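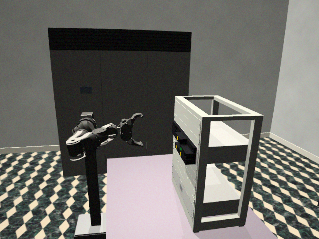
Teleop demos for a rack task: keyboard, leader arm, or just more of them?

Posted by Adebayo Ajayi, 13 Apr 2024

Hi all! I've been teaching myself imitation learning in the evenings since November and I'm having a great time with it, but I'm stuck on the demo side and would love some advice.

The task is all in simulation. One arm on a post, a two-finger gripper, and an equipment rack with a black module set into its paneled face. I drive the arm by remote control, bring the gripper in from the left, and work at the module. Every run gets saved as a demonstration and I train on the whole pile.

So far I have 300 demos, all made with the keyboard. The reach across the room is fine. The trained policy gets there every time and it looks great! The trouble is the last little bit. Right next to the module it starts to dither, backs off, comes in again, and sometimes just hangs there until the episode times out. I suspect that's me, because I do exactly the same thing when I drive. I stop, orbit the camera, nudge one axis, stop again.

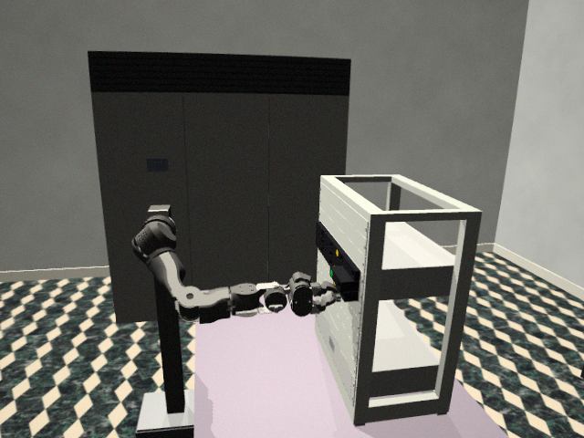 Close-in part of the task, gripper tips beside the black box on the rack front.

Things I've tried already: a smaller step size near the rack (helped me, didn't help the policy), a longer training run (no change), and throwing out my slowest demos (a bit better, but then I had fewer of them).

A friend says to stop fussing and record 3000. Before I give up my whole spring to that, is the keyboard the real problem? I could put together a small leader arm from a Jididia kit, or borrow a 3D mouse. Also, should I be cutting the pauses out of the demos, or does that break something?

Thanks in advance, this forum has already saved me a couple of times.

Chih-ming Ko

Fun project! And you've pretty much diagnosed it yourself. The policy is copying your hesitation. If a good share of your frames near the module say "don't move," then not moving is a very reasonable thing for it to learn.

I'd go in this order.

Trim the pauses first, it costs you nothing. Drop frames where the commanded motion is zero and the gripper command hasn't changed. Keep a few frames around any open or close, though, or the fingers will start acting before the arm has settled. If your policy reads velocities or a history of past frames, recompute those after trimming. I forgot that once and spent a whole weekend blaming the network.

Then change the input device. With a keyboard you tend to move one axis at a time, so your path into the rack is a staircase. A 3D mouse gives you diagonals and wrist rotation together, and you'll feel the difference in the first ten minutes. A leader arm is nicer still if its joints match your simulated arm. If they don't match, you end up doing the mapping in your head, and I'd take the mouse.

Then look at your camera. You say you orbit the view while driving. Does the policy get that view? If it only sees a fixed camera, you're making decisions from information it doesn't have. Drive from the same camera it trains on, even though it's annoying, or add a wrist camera and give it to both of you.

As for 3000, please don't! On my Clostov drawer task I went from 2256 keyboard demos to 1293 with a mouse and the smaller set won easily. What helped most was starting some demos right at the hard part — gripper already near the target, slightly off in a random direction — and recording only the correction. They're short, so you can do a lot of them in one sitting.

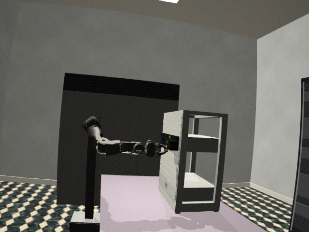
Adebayo Ajayi replied that the fixed camera was a direct hit: the policy sees one view from across the room, and he had been swinging his own all over the place. He's going to trim the existing 300 tonight, borrow the mouse, and record a batch of short corrections before touching anything else. He also wanted to know how far off to start them.

Chih-ming Ko

Start with about as far off as your policy gets when it dithers. Save the poses where it hangs and use those as starting points, then add a bit of noise. Post the results, I'd love to see how it goes!

gotham_servo

Keyboard is fine imo, I did a whole peg task with it. Just train longer. What batch size are you using?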